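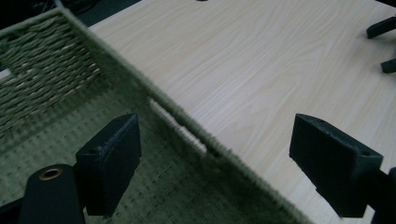
手持夹爪采集 常见问题(采集员和新加入的合作点看这个)

整理:Ildikó Vida,11月更新。有问题先翻这里,翻不到再去群里问。旧版那份别再转了,里面的时长要求已经作废。

一、开始之前

我完全没接触过机器人,能做吗?
能。不用写代码,不用懂控制。会拿东西放东西就行。先看培训视频,再跟着录一轮练习,练习的不入库。

要采什么?
日常抓取和搬动。篮子、盒子、碗、布、瓶子这些。任务单上写什么就做什么,每条任务一句话,比如“夹住篮子边缘,往右挪一点”。别自己加戏。

为什么用手持的,不直接遥操作?
快。遥操作一套占地方,还得有人看着。手持的拿起来就走,厨房、办公室、客厅都能录。Derano这个项目大部分数据都是手持来的,遥操作只留一小部分做对照。

一套设备里有什么?
夹爪一把,电池两块,充电线,标定板,存储卡,一张借用单。收到先对单子,少东西当天说,过了两天再说就不好查了。

需要自己准备场地吗?
需要一张稳的桌子,普通光线。不用布置得很漂亮,平时什么样就什么样。晃的桌子不行。

二、录制

一条多长合适?
多数任务21秒以内能做完。超了也不用慌,做完为止,但是中间停下来发呆的那种要重录。

一个任务录几条?
每个任务每个物体录80条。可以分几次录,不要求一口气录完。一口气录完的后半段质量往往不行,手酸了动作就糊弄了。

每条之间要改什么?
物体位置、朝向、你的起手高度。至少改两样。只把篮子平移一点点然后录80遍,这种我们收到过,整批退了。

从哪里开始,到哪里结束?
起手时夹爪张开,离物体一个手掌左右,停半秒。按开始键。做完以后松开,退回来,再停半秒,按结束。开头结尾没停的,切分脚本会切错,别省这半秒。

可以两只手吗?
单手任务只准一只手拿夹爪,另一只手放到镜头外面。不许扶物体。篮子滑了就让它滑,滑了接着追,追不上算失败条,标一下。

失败的要不要删?
不要删!!标成失败就行。失败后自己救回来的标“有恢复”。这类数据很缺,训练的人天天来要。

夹篮子边、碗边这种,手指怎么放?
一根手指在里面,一根在外面,边从中间过。先对准再合。两根手指都在同一侧就合上,那是推,不是夹。软的编织边不用夹到底,感觉吃住力就停,夹太狠边会变形,下一条的形状就不一样了。

手指该伸进去多深?
看边的厚度。能夹住就行,别戳到篮底。戳到底会把指头顶歪,标定就跑了。

编织的东西老是挂住指尖怎么办?
慢一点退,先张开再抬。张开和抬起同时做最容易挂。挂住了别硬扯,放回桌面重新张。挂住这条也留着,标失败。

速度有要求吗?
比平时慢一点点。不要慢动作回放那种慢。太快了画面糊,位姿也容易丢。

看得到夹爪自己的手指,正常吗?
正常,必须看得到。两根手指都要在画面里,模型要靠它判断开合。看不到说明镜头歪了,停下来拧好,重新标定。

物体没拍全,只拍到一部分呢?
没事。靠近了都这样。开始的时候能看到目标就可以,中间靠近了只剩一截边很正常,不用为了拍全故意举高。

桌上有别的东西要清掉吗?
不用全清。支架、线、杯子,留着没关系,只要不挡任务。有个人信息的要收走:快递单、证件、药盒、手机屏幕、全家福。人脸也不行。

光线暗一点行不行?
行,能看清木纹这种细节基本就没问题。怕的是忽明忽暗。窗帘飘来飘去的、灯会闪的,换个位置。一批里有亮有暗反而欢迎,但是一条里面不要变。

纯色桌面总提示跟踪丢失?
白桌子最容易。铺一块有花纹的垫子,或者在远一点的地方放两本书。木纹桌一般够用。玻璃桌不要录。

三、设备

多久标定一次?
每次开机标一次。摔过、碰过、换过手指以后再标一次。标定板要放平,不要贴在墙上。

指尖磨花了要换吗?
有擦痕不影响,继续用。起皮、掉块、两边合不拢才换。换的时候两根一起换,不要一新一旧。

螺丝松了自己能拧吗?
手指上的螺丝可以,用随机的小扳手,拧到不晃为止。别的地方不要动,尤其镜头座。动了整批位姿都得重算。

开合不顺,有卡的感觉?
先看缝里有没有纤维。录编织篮、毛巾之类很容易夹进线头。用镊子夹出来,不要上油。上油会沾到指面上,后面什么都夹不住。还卡就寄回来。

电池能撑多久?
看新旧。低电会提示,提示了就录完手上这条换电池。不要边充边录,线会拽着手走。

存储卡满了怎么办?
先传再删。传完等后台显示“已校验”再删。“已上传”不算!!这个坑踩过不止一个人了。

四、上传和审核

传到哪?
用Wastance客户端。登录名在借用单背面。网页版暂时别用,大文件老断。

文件名要改吗?
不要改。改了对不上时间戳。任务编号在客户端里选,选错了可以改,文件名改了救不回来。

文字描述怎么写?
一句话,写做了什么。“把绿色编织篮从边上夹起来”可以。“操作篮子”不行,太泛。“非常顺利地完成了抓取”也不行,顺不顺利有单独的选项。颜色拿不准就写大概的,橄榄绿写成绿色没人挑你。

审核看什么?
开头结尾有没有停,手指在不在画面里,位姿断没断,描述对不对得上,有没有隐私。就这些。动作好不好看不管。

审核多久出结果?
一般2个工作日。11月单子多,会慢。催也没用,排队的。

被退了怎么办?
看退回原因。写“描述不符”的改文字就行,不用重录。写“位姿丢失”的要重录。写“重复”的说明变化不够,挪位置再录。觉得退错了可以申诉一次,附上条目号,别只发一句“为啥退我”。

一批最少交多少?
100条起算一批。不够的先攒着。失败条也算数,但是失败超过一半我们会来问问情况,可能是任务本身设计得不行,不一定怪你。

怎么结算?
按通过的条数。有恢复的失败条跟成功条一个价,普通失败条按一半。具体价格看各合作点的协议,这页不写。

五、数据拿去做什么

训练出来的东西给谁用?
先给Suncombe那边的测试台,双臂,桌面整理。后面会不会上别的平台还没定,定了再更新。

人手拿着做的动作,机器真能学?
手指跟机械臂上装的是同一款,视角也一样,所以差得不算多。差的主要是手臂够不够得着。所以别录那种拧着手腕从下往上掏的,机器做不出来,录了也会被滤掉。

为什么要这么多篮子?
边软,会变形,每个编法都不一样,学习系统在这上面错得最多。硬盒子早就够了,暂时不收。粗绳编的、藤的、布的都还要。自己家有的可以先报给我们,确认了再录。

我录的数据会公开吗?
有可能公开一部分。公开前再过一遍隐私检查。不想公开的,签协议时勾那一栏,后补也行,发邮件。声音不录,麦克风是关的。

能要求删掉自己录的吗?
能。给条目号或者日期段。已经训进模型的那部分撤不出来,原始数据会删,下一版训练就不用了。

六、杂七杂八

小孩、宠物入镜了?
小孩入镜的整条作废,当场删,这是唯一可以自己删的情况。猫狗没关系,只要没碰到物体。碰到了标“外部干扰”。

左撇子行吗?
行,欢迎。客户端里把“惯用手”改成左。忘了改的话到时侯统计会偏,补改一下就好。

录久了手腕疼
休息。一次别超过一小时。夹爪握后面一点会轻松些,别掐着前面。

设备摔了要赔吗?
正常磕碰不用。泡水、自己拆开的要谈。摔了请直说,瞒着继续录,后面那些数据全废,比一把夹爪贵多了。

还设备寄到哪?
寄Aoun仓库,地址在借用单正面。电池单独包,存储卡拔出来放小袋子里。别卡在机器里一起寄,丢过。

找谁?
录制和任务单问题在群里问。设备问题填报修表。结算问题找各点负责人。隐私和删除找Ildikó Vida,邮件标题写上“删除”两个字,不然容易漏看。

还差几条没写完的:双手任务、抽屉类、带盖子的容器。等任务单定稿了补上来。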